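Tremblay hall keeps its old walls, for now

The community hall in Tremblay will not be painted before winter, after residents asked the hall association to look again at its renovation plan. The decision was taken on Monday evening at a meeting which lasted almost three hours.

Under the first plan, all interior walls would be covered with white paint, and the rental price for a weekend would go up to $229. The association says that the rooms are too dark for the seniors' lunch and the homework club, and that the heating bill must be paid from somewhere. 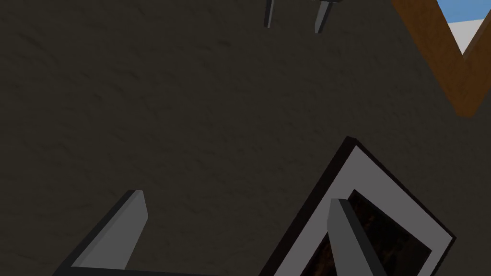

A dark, mottled surface.

Many people at the meeting agreed about the light but did not like the paint. A lime-based plaster must be able to breathe, they said, and an ordinary acrylic paint can hold the moisture inside. The building firm Stilberg, which gave a quote for the work, has now offered to put test patches in the cloakroom and to check them after six weeks. The patches will cost the association nothing.

There was also a long discussion about the lamps. The present ones are from the time when the hall was used mostly for dances, and 12 of them no longer work. The association wants to replace these first – this part of the plan had no opponents – and to measure the light again in February. A grant application for the lamps is already sent.

Pictures and notice boards will stay where they are until the test is finished. Groups which want to hang something new are asked to wait.

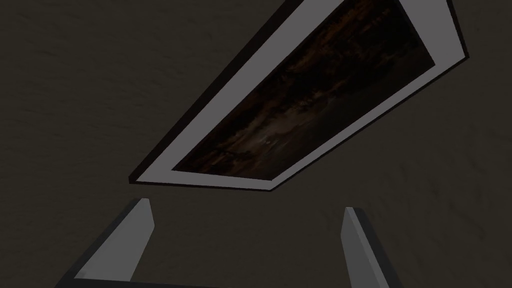
Peninah Mutiso was less patient. She told the meeting that the homework club had asked for better light two years ago, and that children should not have to do their reading beside the window because grown-ups cannot agree on a colour. She would accept any paint, she said, if the lamps came first.

The association will present a new budget in March. Rental prices stay the same until then, and bookings for the spring can be made at the hall office on weekday mornings.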